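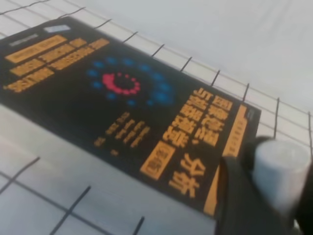
*Schwarzer Einband, blauer Punktring um einen roten, Titel in Orange.*

Bestandsaufnahme Fachliteratur, Teil 2. Aus dem Titel kann ich nur »IT« und »分析« (Analyse) zuordnen, für den Rest warte ich auf Perihan Akbulut. Bis dahin steht der Band bei mir unter »Analyse, chinesisch«, laufende Nummer 104.

Erfasst wird wie im Dezember: Titel, Sprache, Format, Zustand. Die Tabelle liegt in Zureo, Export als CSV mit Semikolon. UTF-8 muss beim Import von Hand gewählt werden, sonst werden die Schriftzeichen zu Fragezeichen.

Broschüren bekommen keine eigene Nummer, sondern eine Sammelnummer pro Stapel. Die Reihenfolge im Stapel bleibt erhalten, unten zuerst. Beim nächsten lautet der erste Eintrag: weiße Broschüre, Titel mit »巡检« (Inspektion) und »智能« (intelligent). Danach das rote Heft mit der planartigen Grafik.
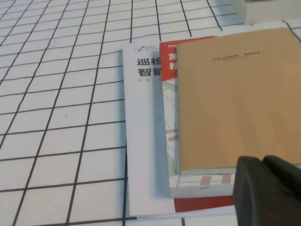 ## Offene Punkte

- Sammelmappen: Rückenbreite 30 mm, bei Kahraman bestellt.
- Songül Akgül fragt nach einem Feld für die Auflage. Kommt in die nächste Version der Tabelle.
- Umlaute in der Schlagwortliste prüfen.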